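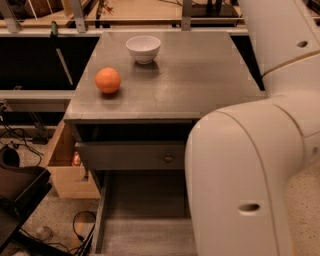
Two-drawer cabinet, grey, metal top. Bottom drawer open. Ball and bowl not included.

CUNAREO TWO-DRAWER LOW CABINET, GREY

Second hand, sold as seen. Listed June. Collection from the Moynihan yard or we can drop locally, ask.

Small cabinet, two drawers one over the other, flat brushed metal top. Came to us with a job lot of workshop bits and I nearly kept it. Good solid little thing. Would do beside a bench, under a desk, in a potting shed, next to the back door for dog leads and torches and the rest of it.

The top

Brushed metal. Scuffed, I'll say that straight off. Streaky too when the light catches it. You get that with this finish, it's been used as a work surface and it looks like one. If you want a mirror shine go elsewhere. There's a thin raised lip along the front edge, handy, stops a pencil going over. Put a cup of tea on it, put a lamp on it, it's fine. I wouldn't chop on it.

Have tried a bit of metal polish on a corner of another one of these we had, took the worst of the greyness off but the scratches stayed. Warm water and washing up liquid does for everyday. Go with the grain, not round and round.

The drawers

Top one has a small round knob, over on the right of the front. Yes on the right, no it hasn't been moved as far as I know. Top drawer tends to sit a touch open unless you give it a proper shove. Doesn't bother me. Might bother you. There's a gap over the front of it when it does that, see photo.

Bottom one pulls right out towards you. Straight sides, flat bottom, plain grey inside, nothing in it. Takes more than you'd think. I had tins of screws in there, a roll of masking tape, two paint brushes and a bag of dowels and it still shut. Keep the heavy stuff down here and light stuff up top or the whole lot wants to lean forward when you open it. Same with any cabinet this size.

No lock. No keys to lose then.

If a drawer goes stiff rub a candle stub along the runners. Old trick, still the best one. Dont use cooking oil, it goes to glue by winter.

What you get

- one cabinet, both drawers
- 4 stick-on felt pads for underneath, put them on before you slide it about on a good floor
- spare knob in a bag, not a perfect match, near enough

What you don't get: the wood crate, or anything on top or around.

Delivery

Collection best. Evenings after half 5, ring first, the gate sticks. Local drop is a tenner if you're close, bit more if not. It'll go in the back of a hatchback with the seats down. Take the drawers out before you lift it, please, the last fella didn't and had one land on his foot. Carry them separate and slot them back in at the other end, bottom one first.

Price 80. Might move a little on that if you take one of the Asorwood shelves as well, they're on the other page. Cash or transfer. No holding without a deposit, been stung.

Returns

Second hand so change of mind isn't covered. If it gets to you with somthing wrong that I haven't mentioned, say so within the week and we'll sort it out. Photos help.

Questions we've had

Can it be painted? The fronts, yes, rub down first and use a primer made for metal if you're not sure what's under the grey. Leave the top alone I'd say. Paint on a worktop chips in a month.

Can you stack two? Wouldn't. Side by side is grand.

Will it go outside? Under cover, dry, maybe. Out in the rain no.

Have you more? Not at the minute. One other promised to us but it's not in the yard so I'm not listing it. Leave a number.

COMMENTS (4)

benchdog
Bought one like this off you last year, still going. Candle tip works. Mine has the same drift on the top drawer, I put a scrap of felt at the back and it holds now.

Noreen Geraghty
Would it fit under a sewing table do you think? I need somewhere for patterns and the bottom drawer looks the right sort of shape. Could collect most evenings.

Cunareo yard
Noreen, measure from the floor to the underside of your table and ring me, I'll put the tape on it while you're on the phone. Bring a pattern with you if you come, easiest way to know.

tilly_m
What colour would you call the grey? Trying to match it to a Cinon desk from 1967 that was my dad's. Would be for the hall if not.

Shares 2

Contact: ring or message through the yard page | © Cunareo | Back to top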